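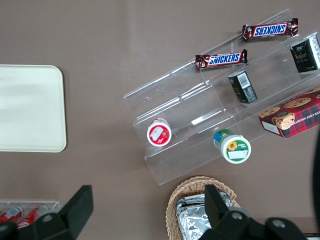 Attachment 1: wrist camera view, snack shelf layout B, gripper open

Ticket: Held-out layout test gives lower result than the shelf test in the method note
Project: Lekeo shelf picking
Site: Grarnendale lab
Component: Rullska grasp scorer
Status: Closed
Reported in: October

Description of the problem

We try to repeat the result from the Godoy method note on our own table. The method chooses the grasp only from the wrist camera, without a depth sensor. On layout A everything is as expected. On layout B, with the clear stepped rack set diagonally on the table, the scorer often prefers a point on the rack edge and not on the product. The arm then stops above the shelf with the message "no contact expected" and the trial is counted as failed.

The training set has 588 episodes, the same for both layouts. I did not change the weights between the runs.

What I expected

The highest score should be on one of the products. In the attached view there are good candidates, for example the two Snickers bars on the upper tiers or the round jars with the red and the green rim lower down.

What I checked first

Camera calibration: repeated, the error is inside the limit.
Exposure: fixed value, same as for layout A.
Gripper mask: correct, both fingers are covered by the mask.
Network delay: not relevant, the image is saved before scoring.

Log, 10:20

I made the score map for the attached view. The strongest response is along the thin white highlights on the rack edges. The brown table is visible through the shelves, so for the model the rack has almost no surface, only bright lines. The cream tray on the left, which has a raised rim but is empty, gives nearly no response. Therefore I think the rim shape alone is not the cause.

Log, 11:45

Second possible cause: the foil packets in the wicker basket. They also reflect strongly. I covered the basket region in the saved image and scored again. The best point stayed on the rack. I exclude the basket.

Log, 14:10

I looked in the training episodes. The clear rack is present in them, but always parallel to the table edge. The random rotation in our config was switched off by an old setting, "keep_upright". In the Godoy note the rotation is on. This is a difference in our config and it should have been written in the first report, sorry for that.

Log, 16:30

Trained again with rotation on, 400 epochs, other values unchanged. On the same saved view the best point is now on the Snickers bar of the second tier, and the next one is on the upper bar, which lies upside down. The tartan biscuit box is still scored low. It overhangs the shelf and its right side is outside the view, so I do not count this as an error.

Result

Layout B was repeated on the arm with the new weights. The "no contact expected" stop came in 2 trials, both with the small dark box on the middle tier. Before the change it came in most of the trials. The difference to the note is now small enough that we can use our numbers for the comparison table.

Remaining points

Remove "keep_upright" from the default config, not only from mine.
Add the layout angle to the trial record. At present it is only in the folder name.
Open a separate ticket for the dark box. I suspect low contrast but I did not test it.

Please do not mix the old layout B results with the new ones. The old weights are kept in the archive folder under the same ticket number.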